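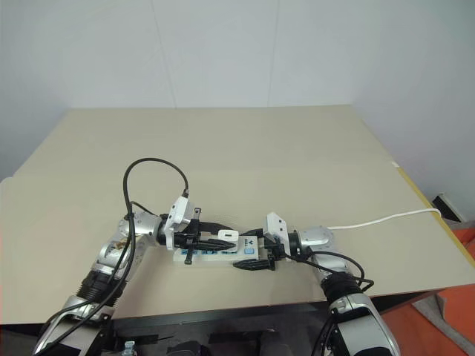 The police in Cladutley put 711 reports on their website last year, and most of them begin with a person's full name and age. I think the names should wait. When a man is arrested in our town, his name appears on the same evening, and the local paper in Pryor copies it in the morning. If the charge is dropped after four weeks, there is no second report. When I sit down to work, the first page I open is this list, so I am also guilty of reading it. I read it the way other people read the weather.

I came to this country as an adult, and in the place where I grew up the newspaper wrote only the first name and one letter of the family name until there was a verdict. As a child I found this silly. Everybody in the village knew who it was. But the people in the next village did not know, and the people who would give him a job ten years later did not know either. I understand it better now.

Last July a neighbor of mine was arrested after a fight outside a bar on the Plimden road. His photograph was on the police page before his wife had heard from him. She learned it from a woman at the bus stop. The prosecutor looked at the recording from the parking lot and decided that he had been the one who was attacked. I am not going to write his name, although anybody can still find it in less than a minute, together with the word "assault" and the photograph in which he has blood on his collar and looks very much like a criminal.
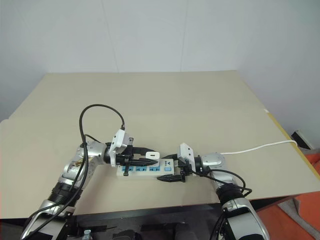

He asked the police to take the report away. They answered politely that the report was correct on the day it was written. This is true. He was arrested, the time was right, the street was right. He asked the newspaper also, and the newspaper told him that it had only repeated what the police said. So there are two offices, each with a correct document, and a man who did not get the apartment he wanted in Avuvley.

I know the argument on the other side and I take it seriously. Secret arrests are a terrible thing. A government that can take a person from the street and tell no one is worse than a government that publishes too much, and I have relatives who could explain this from experience. The family must know, the lawyer must know, and a reporter who asks at the desk must get an answer. I do not want to change any of this. But there is a big distance between answering a question and putting a face on a public page where people write jokes under it.

There are also cases in which the name has to come out at once. If a dangerous person is free, print the name and the photograph as large as possible. If a mayor or a police officer is arrested, the public should hear it the same day. My complaint is about the small cases, the fights, the stolen bicycles, the 16 dollars of gasoline not paid for.

What I would ask for is simple. The police page could give the street, the charge and the age, and add the name when a court has formally taken the case. When a case ends with nothing, the report should say so at the top, in letters of the same size. The old photographs should come down. The town paid $1785 for the present website, and I cannot believe that it is not possible to change one line in it.

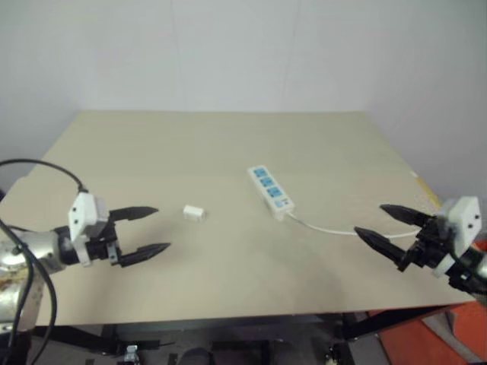 A table and a plain wall.

A friend told me that I worry too much, and that honest people are not arrested. I used to say the same sentence. My neighbor said it too, he told me, at a dinner, some years before the fight.

The town council will discuss the page again this spring. I plan to go and speak for my allowed minutes, with my accent, and I hope a few others will come who have never been on the list and have no reason to be angry about it.

Feb 6, 2026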